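Understanding Your Household Waste: Notes for Session Three
Uscombe Evening Classes, Home and Community Course

Welcome back, everybody, and thank you for bringing in so many questions last time (the pile of folded slips filled a whole envelope, and I have tried to work as many as I could into these notes). Last session we talked about buying less in the first place. This time we turn to what happens at the kitchen bin, and to the muddle many of us get into over which thing goes where.

Please have your diary sheets beside you as you read. If you didn't manage the full fortnight, don't worry a bit — even four or five days will show you something.

1. What the diaries are for

The diary sheet has a column for weight and a column for "why". Most people fill in the first and forget the second, and I do understand, as it's a nuisance to write a sentence when your hands are covered in potato peel. But the "why" column is where the useful things turn up. "Went off at the back of the fridge" and "cooked too much rice" both end up as food waste, and they need quite different cures.

My own kitchen threw out 2,270 grams of food in the first week I kept a diary, and 1,037 grams in the same week a year later. Bread was the worst of it, at 443 grams, nearly all of it crusts and the ends of loaves. I now slice a loaf on the day I buy it and freeze half, and I can't tell you how pleased I am with myself every time I make toast.

2. Paper and card

Clean, dry paper is easy. The trouble starts with paper that has been joined to something else: windowed envelopes, lined drinks cartons, wrapping paper with a shiny coat. Try the scrunch test on wrapping paper. Screw it up in your fist and let go, and if it springs open again it probably has plastic in it and belongs with the general rubbish. Take the tape and ribbons off first, please!

Pizza boxes come up every single year. Tear off the greasy part and recycle the clean lid.
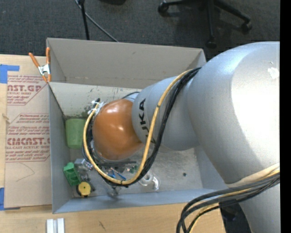 3. Glass, tins and jars

A quick swish in the leftover washing-up water is plenty for a jar; it needn't be spotless. Leave the labels on. Metal lids can go back on jars in both Odov and Jondeslow, but Parry asks for them separately, so do check the leaflet for your own street if you live near the boundary. Drinking glasses and oven dishes should never go in with bottles and jars — they melt at a different temperature and can spoil a whole batch.

Foil is welcome once it has been wiped. Save it up and squash it into a ball as big as your fist, as tiny scraps tend to get lost.

For next time

Carry on with the diary, and choose one item from your "why" column that you would like to change. Read pages 4 to 9 of the course booklet. There is also a longer reading on composting for anyone with a garden, a yard or a patient neighbour.

We shall be in room 212 as usual, and do bring a mug.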